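Can it warm up my soup? An afternoon with a kitchen robot's tester

Nizar Majali has been testing kitchen gadgets for long enough to be rude about most of them. These days he tests robot arms for Skititz, and he is not much kinder.

"People ask me when they can buy one," he says. "I ask them what they want it to do. They say cooking. So I say, all right, can we start with the microwave?"

The microwave is the whole of his work at the moment. The job on his sheet is called Pedudden, a name he didn't choose and won't explain, and it comes down to opening the door, putting a bowl in, shutting the door, setting the time and taking the bowl out again. My nephew could do it at four. The arm has had 500 tries since the spring.

How many went right from start to finish? "245. And I was generous with a couple of those."

That is a bit under half, I point out, and he nods. A person who failed to heat up lunch every other day would be sent to see a doctor.
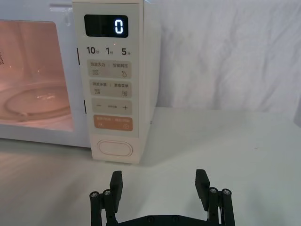
The gripper in front of the microwave, display at 0.

I had expected the bowl to be the hard part. Majali says the buttons cause him more grief. On this model the release for the door is a big oval low down on the panel, and that one the arm can usually find. The touch buttons further up are another matter. "Two of them are split down the middle. Left half is one thing, right half is another. You or I would look at it. The arm goes for the middle, and then who knows what you've asked for."

He has little patience with the videos that firms put out. Wustness, a rival, showed a robot making a full breakfast last October, and he watched it with the sound off. "Count the cuts," he says. "Every time the camera moves, ask yourself who put the plate there."

Doesn't Skititz do the same? He takes a while over that one. "We have done. I asked them to stop."

The other thing he would like to see in print is the price. The arm takes up more worktop than the oven does, it needs a clear space to move in, and somebody still has to wipe up afterwards. I ask whether he would have one at home in Satti, where he lives with his wife and a very small kitchen.

"To do what? Press start?" He laughs. "My wife would have it out of the door in a week."

He does think the arms are getting better, only slowly, and at one chore at a time. Change the microwave for another make and, he says, a good part of the work has to be done again. The next round is 400 tries with a different bowl.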